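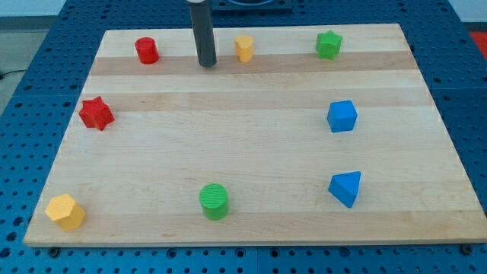

We bought the Konberg bench table in July, after putting it off through two budget rounds, and I have now used it long enough to say who should spend the money. It is a perforated work surface on a steel frame, sold as a base for small robot arms. Ours is the blue one. The holes are small and set in a regular grid, so a fixture can be bolted down, taken off for cleaning and put back in the same place. For pick-and-place work we lay a light maple board on top and spread the shape blocks over it, stars, cylinders, a cube and so on, in red, yellow, green and blue. The board was cheap. The table was not.

Price first. The top and frame come as one item, and the fasteners are extra. We ordered the pack of 232 and have used nearly half. If you are writing a budget, put the fasteners, freight and a spare set of leveling feet on their own lines. Marcus Kasprzak did our first estimate from the catalog page alone, and we had to go back and ask for more.

Assembly took two people an afternoon. The instructions are clear up to the cross braces, where the drawing shows the older frame. Boglárka Kiss called Szalai, the dealer, and they emailed the right page the same day.

The top is flat and stays flat. I checked it with a straightedge when it arrived and again after 8 weeks, and found no change. The finish is good, although clamps leave marks if you drag them. Small screws fall through the holes, so keep a tray underneath.

The frame is less impressive. With the arm running at full speed the table shakes enough to matter for fine placement. Bolting the feet to the floor fixed that, but check whether your building allows it. There is also no built-in way to route cables. We added clips from Prarker.

We also looked at the Kekside table. It costs less and weighs less, and the holes are spaced farther apart. For one arm that never moves I would buy the Kekside and put the savings toward a better gripper. If you change setups every week or two, the Konberg is worth the difference.

Delivery was quoted at two weeks and took seven. Order the table before the arm.

Rating: four out of five. I would buy it again, with the fasteners in the budget this time.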